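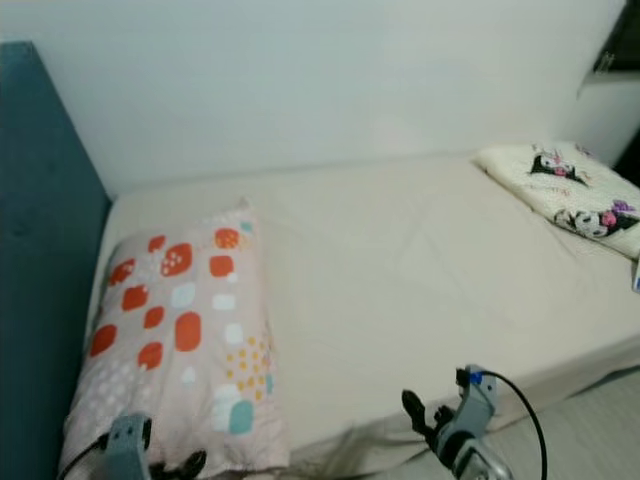

Talk notes, "The Grip That Wouldn't Quit"
Slot: 10 minutes plus questions. Do not go over again.

Opening

Say good morning, or whatever it is by then. Ask who in the room has pressed a stop button in earnest. Wait for hands. Put mine up too.

The setup: bedroom tidying, two arms, the Viltby site. Beds, pillows, whatever has been left lying on or near them. Soft things and stiff things mixed together, and the controller has to decide which is which before it squeezes.

What went wrong

Run 401. The left hand closed on an item, lifted it, carried it to the right spot, and declined to let go. The open command went out. The log says "released." The fingers had a different view of events.

Pause here. People laugh at "released," let them.

The planner believed the log and sent the arm home with the item still in the hand. It met the edge of the headboard on the way. We lost a fingertip pad and some dignity. No one was inside the marked area, and I want to say that early so the safety people can relax and listen to the rest.

Why

Pitness, our grip controller, reported the command it had sent. It never read back the finger position. The position sensor was fitted, powered and sending good numbers to a part of the software that threw them away. We had paid for that sensor. I had signed for it.

Second cause, smaller. The force limit for stiff items had been raised in March after a run of drops, and the motor was tripping its own overload at full squeeze. A tripped motor holds. Fine if you planned for it.

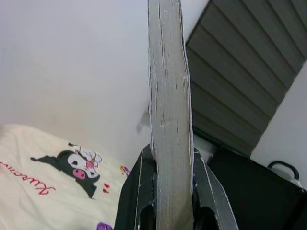

Yilma asked at the dry run whether the stop button would have opened the hand, and the answer is no. Stop cuts the motion and the fingers stay where they are. Yilma then asked what happens if the thing in the hand is a thumb. Give the real answer: at the time, a hex key and a lot of talking. Now there is a manual release lever on each hand.

What we changed

Release is confirmed by finger position, or it didn't happen. The arm stays put until then.
March force limit rolled back. Yes, we drop more things.
2 people on site for any run with the new limits, one of them within reach of the stop.

We went back through the old logs and found 57 runs where "released" came before the fingers had moved at all. They had all worked out, so they had all been filed as successes.

Close

Skip the Zikport slide if short on time. If someone asks about the headboard, it has a small dent and I have the invoice.

Questions.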